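November, the pose tracker again

Spent the morning on the left-hand dropouts.

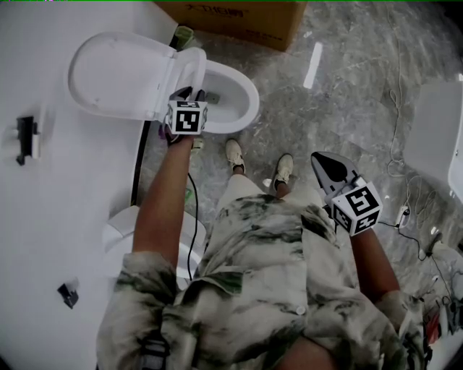

The tracker finds the cube on each gripper from the head camera and works out a six-degree pose from whichever faces it can see. In Bratu, our viewer, the right hand is fine nearly all the time. The left goes wrong whenever it is down in the bowl with one face of the cube turned up. With a single face there are two tilts that fit the corners nearly as well as each other, and the solver picks one, then the other. On the plot it looks like the wrist snapping over and back between frames.

I went through the toilet session by hand and marked every flip. There were 71. The worst run was 6 in a row, all while the fingers were inside the bowl.

Tried three things. First, a stricter limit on reprojection error. It threw away good frames and kept most of the bad ones, so I took it out again. Second, smoothing over a longer window. The path looked nicer but the fast wrist turns went soft, and the planner needs those. Third, keeping both candidate poses and choosing the one closer to what the gripper's own motion sensor predicts. That brought it down to 3, which I can live with for now.

The change is in Jirura on a branch. It wants a proper test before I merge it, with a case for the cube coming back after being hidden, as I don't trust the prediction after a long gap. At the moment it just carries on from the last good pose and hopes.

Started the full replay on the Carkel machine after lunch, 620 clips. Forgot to switch off the debug images so the disk filled up and I had to start again at four. It was still going when I left.

Hasley want the new export format by the end of the month. Haven't looked at it. Tomorrow: check the replay, write the test, and find out why the left and right clocks drift apart on the longer clips.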